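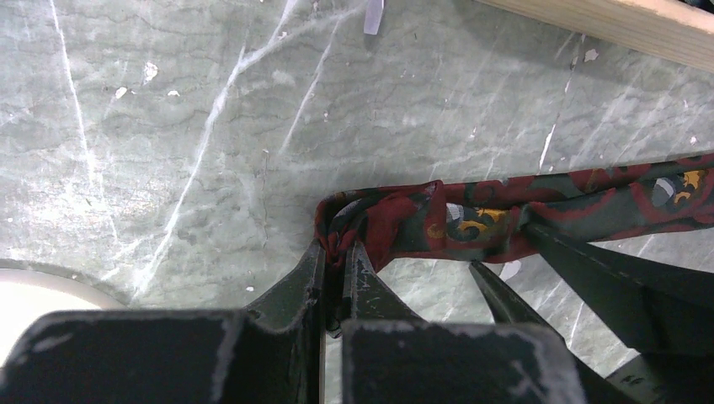 A paisley-type pattern in burgundy and olive, on a veined stone-look tabletop.

Search the Ladarley Home Encyclopedia Go

Paisley (pattern)

By Nélida Troncoso
October 2025

Paisley is the curled teardrop you know from neckties, scarves and your uncle's bathrobe. The shape is older than the name. It came west on shawls from Kashmir, where it's called boteh or buta, and the Scottish town of Paisley wove so many copies in the 1800s that its name stuck in English. I've been writing the textile entries here for 5 years, and this is the one I get the most mail about!

Shape

Is it a mango? A cypress tree bent over in the wind? A pine cone? Readers have sent me all of those, and Ekene Olatunji (who edits the dye pages) swears it's a leaf. Historians don't agree either, so I leave it open. In a busy print the drops melt into swirls, and then I just say "paisley-like" and move on.

Color

Deep reds turn up a lot, and I love burgundy next to a dark olive – the green calms it down. On a cool gray-green surface the red really jumps, so if you're choosing a runner or laying out a scarf to see whether you like it, try that first.

Care

Check the label. Silk ties don't like water, and I send mine to the cleaner. Cotton bandannas can go in a cool wash, but keep a new red one away from your whites (I lost 2 good pillowcases in September). Roll long strips for storage, loosely, or you'll be pressing creases forever.

Related entries
Bandanna
Kashmir shawl
Moriarty stitch
Necktie
Weltolel cloth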